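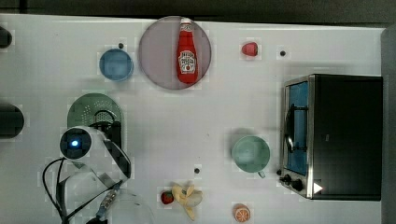
Attendance Mentors — Iltside Schools Partnership

Part-time, term-time only. Applications close at the end of July.

The Partnership wishes to appoint 2 attendance mentors to work with pupils in Years 9 to 11 whose attendance has fallen below 91 per cent. One post is based at Trivau Academy and the other at Lostau High School. Both report to Noeline Maihi, Head of Pupil Support.

Duties

Mentors hold weekly one-to-one meetings, keep written records of each meeting and attend reintegration interviews after a suspension. The caseload is shared between the two posts and stands at roughly 100 pupils.

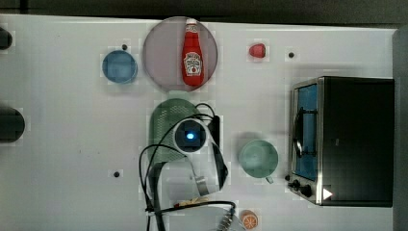
Plate, bowl and ketchup bottle on a white table.

Requirements

GCSE English and maths at grade 4 or above, or equivalent
Experience of paid or unpaid work with young people aged 11 to 16
Willingness to travel between sites — mileage is paid

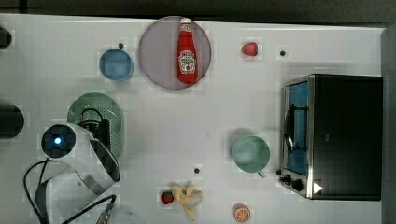
How to apply

Request a form from Corentin Jacquet at the Partnership office, Leclerc House. The supporting statement should be no longer than 200 words per duty. CVs alone are not accepted. The posts are subject to an enhanced DBS check and two references.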